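Madura Technical Center
Desktop Hardware, Unit 5: Inside the Case
Handout for the Friday lab

Read this before you come in. Lab time is 70 minutes and the first part goes quickly if you already know the names of the parts. The written check is worth 50 points and is taken from this handout and from chapter 3 of the Gralus workbook.

Before opening a case

Shut the computer down, unplug the power cord, and press the power button once. Put on your wrist strap and clip it to bare metal on the case. Lay the tower on its side with the removable panel facing up. Put the panel and any screws in the tray at your station.

1. Finding your way around

Start with the power supply, the drive bay and the rear wall. Once you have those three, the rest of the layout is easy to follow. On many Dell office towers, parts meant to be handled are colored blue, including drive tabs and latches. Draw the layout in your lab book and label it before touching anything. 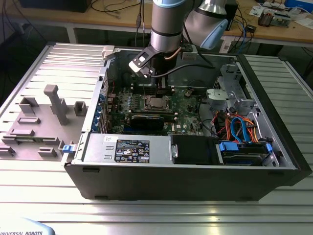 Fig. 5-1. Tower on its side, panel off. Power supply at lower left, drive bay at lower right, processor near the middle of the board.

Trace the cables next. Thin flat SATA cables carry data between the drive and the motherboard. Power leads come from the supply. Write down where each one ends. If a cable has to come off, pull on the connector and never on the wires.

2. Slots on the motherboard

Memory slots (DIMM slots) are long, parallel and set close together, with a latch at the end. Expansion slots take add-in cards and line up with openings in the rear wall. A graphics card normally goes in the longest PCIe slot. Slot color varies by maker, so go by length and position.

The coin-cell battery keeps the clock and setup data when the computer is unplugged. Look for its round holder near the small components. Leave it in place during this lab.
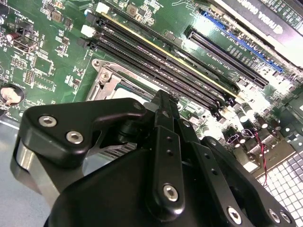
3. The processor socket

The processor sits flat under a metal frame. The flat metal lid on top of the processor is the heat spreader. In normal use, thermal paste and a heat sink go over it, and the computer must not be run without them.

A lever at the side of the frame holds it closed. To open this kind of socket, press the lever down, move it out from under its hook, and raise it slowly. Do not touch the contacts in the socket. Bent contacts are the most common damage we see in Room 106.
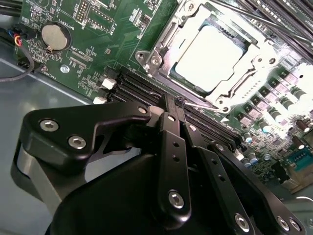 Can the frame be closed with no processor in the socket?
Leave it open and fit the plastic socket cover instead. The contacts are exposed when the socket is empty and need the cover over them.

4. Around the socket

Power for the processor is regulated close to the socket. The square black blocks are chokes and the small cylinders are capacitors. Find both on your board and mark them on your drawing. Check the tops of the capacitors. They should be flat, and a bulging top goes in your notes.

Then look at the memory slots again. Record how many there are and how many are filled. Find the printed labels beside them and copy the slot names exactly as printed.

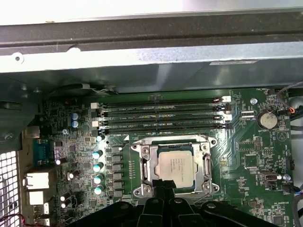

5. To hand in

Labeled drawing of the case layout
Cable list with both ends named
Memory slot record
Answers to workbook questions 1 to 5

Missed labs are made up in the Sesmont building. Bring your own lab book, as the ones there belong to another course.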